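Cell notes, or where my long weekend went

September 2, 2018

Quick one tonight, I've got a coffee going cold and a backup running. A few people asked for an update on the two-arm bench so here it is, in no real order.

Short version: it's up again. Right arm is back on its mount, left arm never came off, and the sim matches the bench closely enough that I trust it. Mostly.

Long version. Back in April I moved the whole lot from the old desk to the Peltamance table and did the base bolts up by feel. Dumb. Held fine for months and then the right arm started landing its grasps a bit off to one side. Not every time. Just enough to make me blame the code, which I did, for ages. Rewrote the approach twice. Changed the gripper offsets. Swore at the planner.

Then I leaned on the base while reaching for a screwdriver and it moved.

So. Arm off, mount off, everything cleaned. Two of the four bolts had backed out and the plate underneath had a shiny ring worn into it where it had been rocking. Filed that flat, new washers, thread locker (the blue stuff, not the red, I want to get it off again some day). Torqued in a cross pattern, then went round again the next morning and one of them took another bit of a turn. Marked them all with a paint pen so I can see at a glance if anything creeps. Should have done that in the first place.

While the arm was off I did the cables too. The loom on the Tekel wrist was rubbing on the inside of the elbow, jacket scuffed but no copper showing. Rerouted it with a bigger loop and a bit of spiral wrap. If you've got the same wrist have a look at yours. It's the spot right where the loom comes out of the clamp, you need a torch and a mirror or a phone.

Owusu fingers came off, got wiped down, went back on. One of the set screws was stripped. I had 4 spares in the drawer and dropped the first one on the carpet, never to be seen again. Three spares.

Then calibration, which was the real time sink. I touch off a set of points, fit the base pose, and write it to the config. First fit was rubbish becuase I'd left the old tool length in. Second fit was good. Ran it overnight with 800 random poses, no collisions, no following errors, nothing in the log except the fan warning it always gives. That fan is next on the list. It's sounded like a blender since I got it.

After that the new base pose goes into the simulator, and I don't let the real arms near anything until the sim run looks right. Crockery is cheap but I'm sick of sweeping. The kitchen task is my usual check since it makes both arms work at the same time and near each other: plate on the left, tray with a cookie on the right, dish rack in the far corner to get in the way. If the base pose is out by much, the right fingers come down on the cookie instead of beside it. Easy to spot from the overhead view. I step through, stop it near the grasp, zoom in, look.

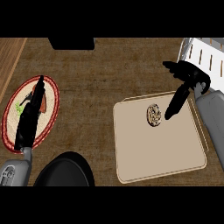

I also log the joint values at the stop so I can compare them to the bench later. Before the fix the shoulder was the one that disagreed, and of course it was, it's the joint closest to the wobbly base. Would have saved me weeks if I'd plotted that first. Anyway it's in the startup script now. 154 lines and most of them are comments telling me not to do things.

Full batch on the new config went through at 719 clean runs before I stopped it to get the computer back. Haven't looked at the slow ones yet. There's a lag when both arms start moving together that might be the physics step or might be my laptop, which is old and hot.

Someone asked what I use for checking the config between the two machines. Testton, the free version. It's ugly but it diffs the files and yells if the units don't match, and that's all I need it for. Don't bother with the dashboard.

Maintenance list as it stands, so I can find it again:

Base bolts, check paint marks every couple of weeks.
Wrist loom, look for rubbing whenever the fingers are off.
Set screws, order more. Order a lot more.
Fan on the controller, replace, find out the size first.
Touch off again after anything at all gets unbolted. Yes, even if it "went back in the same spot".
Tool length!! Check it before fitting.

Still to do is the left arm. It tests fine but it was bolted down on the same day by the same idiot, so I'm not feeling good about it. Will pull it next time I get a clear day and do the same washers and locker. If the plate under that one is worn aswell I'll get both recut, there's a machine shop near work that does small jobs.

Backup's finished. Bed. Will post the joint plots when I've worked out why the labels are coming out upside down.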